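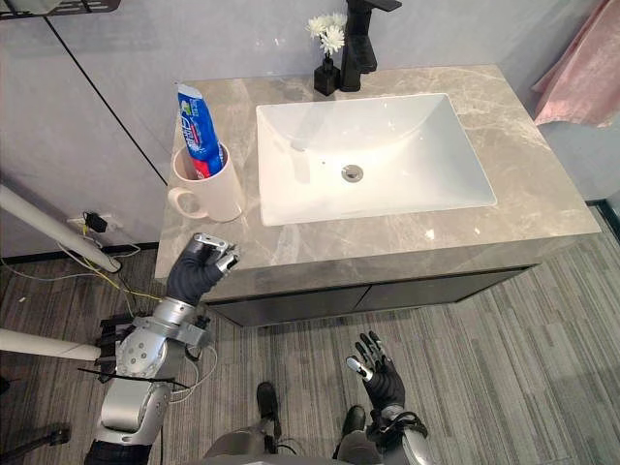

*White undermount basin with a black faucet.*

# Eltar Defensive Actions

Event-level records of defensive play in the Eltar League, a semi-professional soccer competition. One season, 10 clubs, one row per action. Goalkeepers are included but flagged.

## Files

- `actions.csv` - clearances, blocks, interceptions, tackles and recoveries
- `players.csv` - player ID, club, position, loan status
- `minutes.csv` - minutes played per match

Join on `player_id`. A player who moved on loan keeps the same ID and gets a second row in `players.csv`, with `parent_club` filled in.

## Coding rules

A clearance needs no target. If the ball reaches a teammate and the coder judged it deliberate, it is logged as a pass and left out. Blocks cover shots only; blocked crosses are coded `block_x` and should be dropped before comparing with other sources.

Recoveries were coded by 3 people. Agreement was good for interceptions and weaker for recoveries, mostly on loose balls near the touchline.

## Known problems

- Danell v. Bae, second half: video stops at minute 58. Later actions are missing, and `minutes.csv` still shows full playing time.
- Istari changed shirt numbers in December. IDs were fixed by hand.
- Per-90 rates are unstable for players with few minutes. We filter at 900.

## Version notes

The current release removes 3,000 duplicate rows created by a bad merge. Totals from the earlier file should not be reused.

Maintainer: Mehwish Ansari. Send corrections with the match ID and the minute.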